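Cable slack is maintenance, and we should start treating it that way

I've been looking after small robot arms for long enough to have opinions, and the one I'll bore you with over lunch is about cables. I don't mean the clever kind of failure, where a gearbox wears out and everybody gathers to look at it. I mean the dumb black wire that runs down the outside of the arm and quits on a Wednesday at ten to five.

At Petley, where I spend most of my week, we keep a log of every stop longer than a coffee. I went back through the last 200 entries this spring with a highlighter, and 60 of them came down to a cable or the plug on the end of one. Sixty! The motors had four. And yet the service sheet we inherited from Bergmann gives the joints two full pages and the cabling a single line, "inspect visually," as though a wire will blush when it's unhappy.

My view is that cable routing belongs on the schedule with a date and a torque-style spec next to it. How much slack at the wrist. Where the first tie goes. What the loop looks like with the arm folded up, and what it looks like at full reach. Write it down, and make the person who signs for the arm sign for the wire too.

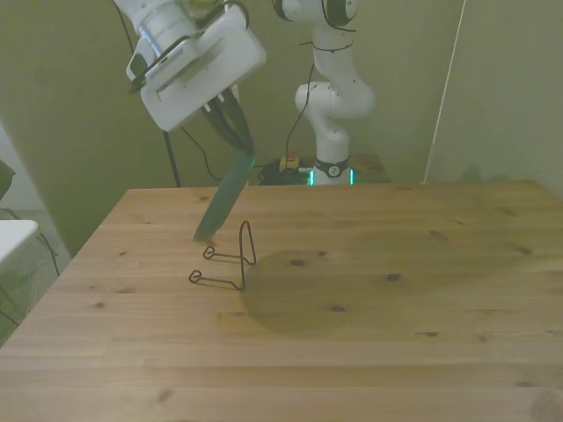
Slack is the part people fight me on. Everyone likes a tight cable because a tight cable looks tidy, and I get it, I like tidy too. But an arm's worst pose for its wiring is hardly ever the one you set it up in. You park it, you tie everything down neatly, you go home pleased with yourself, and then the job asks for a long reach down to the tabletop with the wrist tipped over on a diagonal, like the arm holding that green piece near the wire stand, and whatever slack you left is all you've got. The arm standing behind it has its cables looped from the upper joint down along the body, and I'd much sooner inherit loops like that than something strapped flat. You can follow a loop with your finger. You can see it change shape when a joint turns, and if it's going to rub you can usually find out where before it does.

The other camp (there's always another camp) says to put it all in a sleeve and forget it. The shop over at Istside did exactly that and swears by it. I spent a long afternoon with one of their sleeves and a pair of snips, hunting for a break I couldn't see, so you can guess how I feel. A sleeve is great against grit and coolant. For light tabletop work I think it mostly hides the evidence.

And please, think about the pile at the bottom. Extra length has to end up somewhere, and it tends to end up in a knot by the base, where every plug gets tugged whenever you pull on the wrong one. I label both ends now, with plain paper tape and a marker, and I coil the spare wide. It takes me 35 minutes an arm. Trosov quoted us nearly 2000 dollars for a molded harness that would do the same thing and look much nicer doing it, and maybe we'll buy one someday.

Until then I do the slow check on the first morning of the month: arm at crawl speed, through every pose the job uses, with me watching the wire and ignoring the gripper completely. It's dull work. Bring coffee, and keep the cup off the table.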